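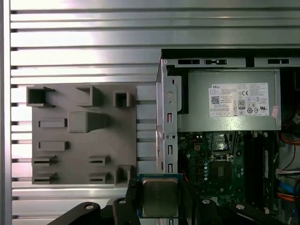

What went wrong with the processor robot at Prandness?
It let go too early, and the software told everyone it hadn't.

Julián Cabello has been asked this often enough to have the answer ready. He looks after the repair bench at Prandness, where an arm run on software from Unent is meant to move processors in and out of old desktop computers. In November one was dropped onto bare socket pins. The log marked the job as complete.

"It said 'placed'," he says. "The fingers had closed and opened, so as far as the program cared, the chip was in. It was lying on its side."

Unent had promised over 400 clean placements before handover. I asked Cabello whether he had seen the records for those. He had seen a slide. 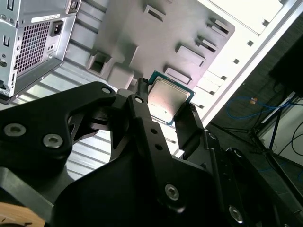 The fault, when they found it, was dull. The grip check measured how far apart the fingers were and took any gap of the right width as a good hold. A chip held crooked passed just as well as one held straight.

Ermelinda Torres, who writes the control software at Unent, doesn't argue with that. "We trusted one number too much," she says. The check now looks at the angle as well, and the arm stops if the two readings disagree. They have run it 27 times since.

Is 27 enough? "No," says Torres. "I'd want 200 before I left the room."

Cabello would want 800 – and a stop button he can reach without leaning over the arm.

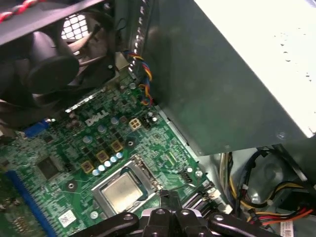 The gripper open over a processor in its socket.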